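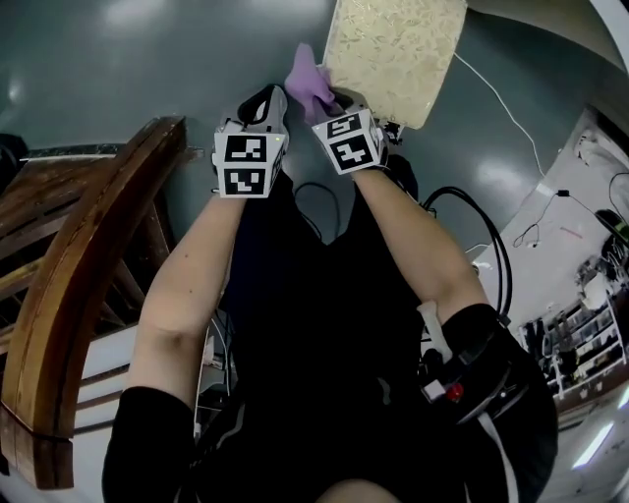
Grirkier 3

Home > Products > Graph and network tools > Grirkier 3

Drawing, colouring and exploring graphs on an ordinary computer

Grirkier is a desktop program for graph theory. We mean the dots-and-lines sort of graph, where the dots are vertices and the lines are edges, and where a simple question such as "can I colour this map without two neighbours matching?" can keep a person busy for a whole winter. You draw a graph with the mouse, or paste one in as a list of edges, and then you ask it things. Is it connected? Is it planar? What is the shortest way from this corner to that one? Does it have an Euler circuit, and if so, please walk me round it slowly so I can see.

That slow walk is still the bit we love most. Marilou Pascual wrote the first version of it for her own students, who could all recite the rule about even degrees and had hardly ever watched it work. Press the step key and the path grows one edge at a time, with the used edges thickening behind it and the leftover ones staying pale. When the path closes too early and has to be spliced with a second loop, you see the splice happen. People tend to press the key again straight away.

What's in version 3

Colouring by hand and by machine. Pick up a colour and click. Grirkier marks any clash at once with a small cross on the offending edge, and it will keep your colouring beside the computer's so that you can compare the two. The greedy method can be run in any vertex order you like, and it is great fun to choose a bad order on purpose and see how many colours it wastes (try it on a crown graph, which needs only two and can be made to use a ridiculous number).

Spanning trees. Kruskal's and Prim's methods sit in side-by-side panels, working on the same weighted graph. If the weights are all different the two trees must come out the same, and watching them arrive there by such different routes is a real pleasure. Where there are ties, the program tells you so and lets you choose.

Shortest paths. Dijkstra's method is there with the table of tentative distances filled in as it goes, exactly as you would write it on paper. If your graph has a negative weight the program stops and explains why the answer could be wrong, then offers Bellman–Ford.

Matchings and flows. Both are new in this version. The flow panel shows the residual graph next to the original, and the minimum cut is shaded when the algorithm finishes. Ketill Blöndal spent a long time on the arrows here. Earlier drafts had them overlapping whenever flow ran both ways between a pair of vertices, and now they bow apart neatly and the labels stay readable.

Planarity. Ask whether a graph is planar and you get either a drawing without crossings or a highlighted subdivision of K5 or K3,3 as the reason why there isn't one. The second answer is every bit as good as the first. The highlighted part can be pulled out of the graph and dragged into the familiar shape, so you needn't take our word for it.

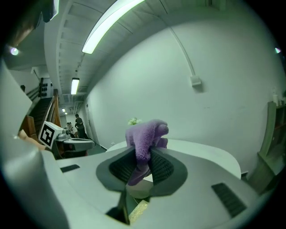

The library

Grirkier comes with 700 named graphs. All the old friends are there: Petersen, Heawood, the Platonic solids, the wheels and the hypercubes, the generalised Petersen family, plus a good many oddities that readers of the newsletter sent in. Each has a short page with its degree sequence, girth, diameter, chromatic number and a paragraph or two of history. Phyllis Fairclough wrote nearly all of these pages and they are well worth reading on their own. Her note on snarks is the longest by some distance, and she has asked us to say that she is not sorry.

You can search the library by property. "Cubic, girth at least five, not Hamiltonian" is a perfectly good search, and Petersen comes up first. Searches can be saved, and the results can be exported as a plain list.

Your own graphs can be added in the same way. Give the graph a name, press Work Out Properties, go and put the kettle on if it's a big one, and it joins the rest. The program works out the easy properties first and shows them as they arrive. Chromatic number and Hamiltonicity come last, and either can be skipped.

How big a graph can it take?

The drawing window is comfortable up to 3,000 vertices on a normal laptop. Beyond that the dots are too close together to tell you much anyway, although you can still load larger graphs as edge lists and run the quick methods on them without drawing. Connectedness, components, spanning trees and shortest paths are all fine at that sort of size. The hard problems are hard on any machine. Exact colouring is an exhaustive search with some clever pruning, and on a stubborn graph you may be waiting a very long time. There is a stop button, and when you use it you keep the best colouring found so far together with the lower bound, so at least you know how far apart they are.

Proof notes

We think this is the most useful addition of all. Beside any graph you can open a proof note, a page of ordinary text in which the names of vertices and edges are live. Write "let v be a vertex of least degree", link v, and whoever reads the note can hover over the letter and see the vertex light up. Induction arguments work beautifully. You can attach a before and an after to each step, so that the reader can delete the vertex, look at the smaller graph, and put it back again. 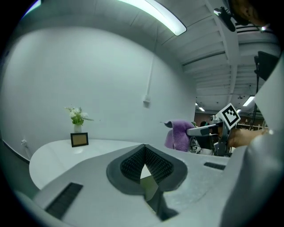 Notes can be shared as single files, and the person opening one only needs the free reader. Washington Tavares has put together a starter set covering the handshake lemma, Euler's formula, the five colour theorem, Hall's theorem and Turán's theorem. The one for the five colour theorem uses Kempe chains, and swapping the colours along a chain by clicking it is so satisfying that we had to add an undo for people who did it a dozen times and lost their place. The same chains show rather nicely where Kempe's attempt at four colours went wrong. That note is in the set as well, at the end, and it has the tangled case drawn out in full.

File types

Opens: edge list, adjacency matrix (plain text or comma separated), graph6, sparse6, DOT, GraphML.
Saves: all of the above, plus Grirkier's own format, which keeps positions, colours and proof notes.
Pictures: SVG, PDF and PNG. Line widths and label sizes can be set for printing.
TikZ: yes, at last! Curved edges come through properly. Loops sometimes need a nudge.

What you need

Windows, macOS or Linux, and a screen big enough to show two panels side by side. A mouse is handier than a trackpad for drawing. Grirkier doesn't need an internet connection after it has been installed, and it doesn't send your graphs anywhere.

Known niggles

Very long vertex names spill out of their circles. Use the outside-label setting.
The spring layout can settle into a twisted shape on grids. Shake (in the Layout menu) usually frees it.
Graphs with several edges between the same two vertices can be drawn and saved, but the planarity test merges them before it starts. The answer is unaffected, though the drawing it hands back shows single edges.
Notes made with the April test version open correctly but lose their font choices.

Licences

Single: one person, on as many of their own computers as they like.
Classroom: up to 30 people, with the proof note editor for everyone.
Reader: free, opens and steps through any file, saves nothing.

Licences don't run out. Small updates within version 3 are included. If you have version 2, your library and saved searches are picked up the first time you start the new one, and the old program can stay installed next to it.

Also from Follix

Gresov, for counting problems and generating functions. It shares its file browser with Grirkier, and a sequence found in one can be looked up from the other.
Phetsri, a small tiling and tessellation sketchpad.

Questions and odd graphs

Kumudini Kodikara looks after the support inbox and is very happy to get files that misbehave. Please send the graph itself along with a screenshot, and say which method you were running. If you've found a graph that ought to be in the library, send that too, with a reference if there is one and your own name for it if there isn't.

Page last updated September 7, 2018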